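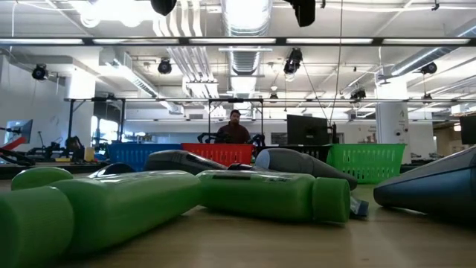

I've had more emails about colour this month than about food, bands and parking put together, so this bit of the newsletter is for everyone stuck on a scheme. Most of you start with one shade you love and then panic about what goes with it. My advice is to pick the main colour, let it have a couple of darker friends, and stop there. Green is the one everybody's asking for at the moment, and you can see how well it does with very little help - bright green bottles, something navy and a charcoal one behind, all on pale wood, and I'd happily take those four to a stationer tomorrow. There's a tiny bit of pale blue in there as well, which I'd save for the ribbon on the order of service.

Rhona Urquhart and Callum Crichton went down exactly this road for their January do at Gastport (those of you who came to the winter open evening will remember the hall, long and a bit echoey, with the lovely windows). They began with eleven colours on a pinboard. Eleven! We got it down to forest green, navy and cream over two pots of tea, and then Callum's mum rang about her hat, which was coral, and we decided coral could be a guest like anybody else. It looked great in the photos, by the way.

If you're hiring linen, do ask for a swatch and take it to your venue at the time of day you'll be eating. I can't say this enough. The navy napkins from MacLeish looked black by four o'clock in Gastport and we swapped to a lighter one with a week to go. They were very nice about it, but there was a restocking charge of 14 pounds and a lot of driving.

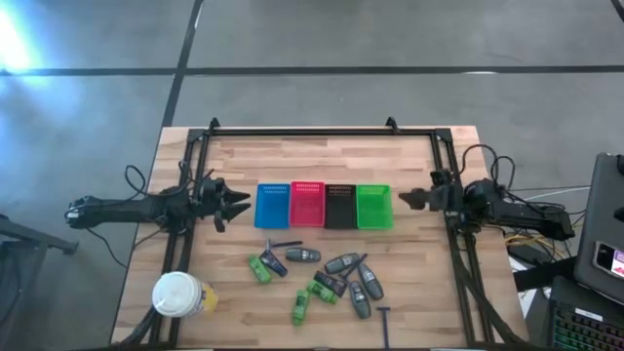

*Light wood, black frame, grey floor, with a black arm on either side.*

Now, tables. Several of you have asked whether you need cloths at all, and if the tops are decent wood I'd say leave them bare and put the money into flowers or a later bar. Folasade Akinola did runners only for 159 guests and spent £700 on greenery, mostly eucalyptus and ivy, and you honestly couldn't see where one table ended and the next began. Measure before you order, though! Runners always come up shorter than you think, and you want a good hand's width hanging over each end.

A couple of quick ones before I go. Keir Morrison is back doing calligraphy after his wrist operation and has space for place cards from spring onwards, but he needs your final names six weeks ahead and he does mean final. And the swatch box is out on loan until Tuesday, so if you're next on the list give me a ring after that and I'll tell you when to pop in. Bring your pinboard, bring whoever's paying, and bring a biscuit if you're coming after three.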